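과정 목차 교재 자료실 용어집 문의
교재 > 보관과 분류 > 제3부 섞인 물건 > 제7장
읽는 시간: 5분

제7장 한 상자 안의 여러 가지 물건

이 장을 시작하면서

앞의 여섯 장에서 우리는 같은 종류의 물건을 보관하는 방법을 배웠습니다. 접시는 접시끼리, 수건은 수건끼리, 나사는 나사끼리 두었습니다. 그러한 보관은 규칙을 정하기가 쉽습니다. 크기가 비슷하고, 무게도 비슷하고, 사용하는 사람도 대체로 같습니다.

그러나 집이나 작업실에서 실제로 정리를 시작하면, 가장 먼저 만나는 것은 섞인 상자입니다. 이사를 한 뒤에 끝까지 열지 않은 상자, 손님이 오기 전에 급하게 모아 넣은 바구니, 창고 안쪽에 놓인 금속 통이 모두 여기에 속합니다. 이 책에서는 이런 것을 혼합 용기라고 부릅니다. 혼합 용기는 잘못된 보관의 결과일 수도 있고, 분류를 하기 위하여 일부러 만든 중간 단계일 수도 있습니다. 두 경우를 구별하는 것이 이 장의 첫째 목표입니다.

브리르쿰(Brirkum)의 공동 창고를 정리할 때의 기록에는 물건이 805점 나옵니다. 그중 38점은 마지막 날까지 어느 선반에도 들어가지 못했습니다. 기록을 쓴 사람은 이 물건들을 "남은 것"이라고만 적었습니다. 이 장을 다 읽은 다음에 이 표현을 다시 생각해 보시기 바랍니다. 남은 것이라는 이름은 물건의 성질을 말하지 않고, 정리하는 사람의 사정을 말합니다.

7.1 용도와 재료와 모양

물건을 나누는 기준은 많이 있지만, 초보자는 용도부터 시작하는 것이 좋습니다. 수세미는 씻는 데 쓰고, 블록과 장난감 트럭은 노는 데 씁니다. 이렇게 나누면 다음에 찾을 사람이 어디를 열어야 하는지 쉽게 알 수 있습니다.

재료로 나누는 방법은 세척이나 수리를 할 때에 유용합니다. 물에 담가도 되는 것과 안 되는 것을 먼저 가르면 작업이 빨라집니다. 다만 한 물건에 두 가지 이상의 재료가 들어 있을 때가 많으므로, 가장 약한 재료를 기준으로 정합니다.

모양으로 나누는 방법은 빈 공간이 적을 때에 사용합니다. 둥근 것은 구르고, 바퀴가 있는 것은 움직이고, 납작한 것은 다른 물건 밑에 숨습니다. 색깔은 네 번째 기준이 될 수 있으나 이 책에서는 권하지 않습니다. 노란 블록과 노란 트럭은 색이 같아도 한 칸에 넣을 이유가 충분하지 않습니다. 물론 어린이와 함께 정리할 때에는 색깔이 편리할 수 있습니다. 이 문제는 제9장에서 다시 다룹니다.

용기 바닥에 물건이 넓게 흩어져 있으면 꺼내지 않고도 위와 같은 기준을 생각해 볼 수 있습니다. 반대로 물건이 겹쳐 있으면 먼저 펼쳐야 합니다. 펼칠 자리는 용기 바닥의 2배 정도가 적당합니다. 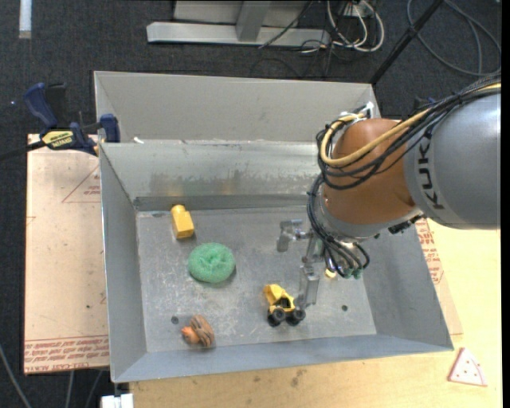
7.2 용기를 먼저 살펴보기

회색 금속 통 속의 노란 블록, 초록색 둥근 수세미, 줄무늬가 있는 작은 갈색 장난감, 노란색과 검은색의 트럭은 크기도 쓰임도 서로 다릅니다. 학습자는 보통 이러한 물건에만 주의를 둡니다. 그렇지만 통의 바닥에도 읽을 것이 있습니다. 긁힌 자국이 있고, 작고 둥근 구멍이 두 개 있습니다. 안쪽 벽의 아랫부분에는 갈색 얼룩이 띠처럼 묻어 있습니다.

바닥에 구멍이 있는 용기에는 구멍보다 작은 물건을 그대로 넣지 않습니다. 단추, 핀, 작은 나사는 뚜껑이 있는 작은 통에 한 번 담은 다음에 넣습니다. 얼룩이 있는 용기에는 천이나 종이를 바로 넣지 말고, 우선 마른 천으로 벽을 닦아 봅니다. 천에 색이 묻어 나오면 세척을 합니다. 색이 묻지 않으면 그대로 사용하여도 좋으나, 기록표의 비고란에 적어 둡니다.

위가 열린 용기는 넣기가 쉽고 꺼내기도 쉽습니다. 그 대신 먼지가 들어가고, 누구든지 지나가면서 다른 물건을 넣을 수 있습니다. 라산스(Lasance) 방식에서는 위가 열린 용기를 중간 단계에만 쓰고, 5일이 지나면 비우도록 정하고 있습니다. 뵈뢰시(Vörös) 방식은 기간을 정하지 않고, 바닥이 보이지 않게 되었을 때에 비웁니다. 두 방식의 장점과 단점은 7.4에서 표로 비교합니다.

7.3 이 장에서 쓰는 말

혼합 용기: 용도가 다른 물건이 함께 들어 있는 상자, 통, 바구니.

중간 단계: 물건이 원래 있던 자리를 떠났으나 아직 새 자리를 얻지 못한 상태.

떠돌이 물건: 분류를 두 번 하여도 자리가 정해지지 않는 물건. 로레레르(Rorerer) 기록표에서는 마지막 줄에 따로 적습니다.

준비 활동

집이나 일하는 곳에서 혼합 용기를 하나 고르십시오. 물건을 꺼내기 전에, 위에서 보이는 것만 종이에 적으십시오. 이름을 모르는 물건은 모양과 색으로 적어도 됩니다. 다른 물건에 가려서 일부만 보이는 것에는 물음표를 붙입니다. 그 다음에 모두 꺼내고, 처음에 적은 것과 비교하십시오. 종이는 버리지 말고 7.4의 연습에서 다시 사용하십시오.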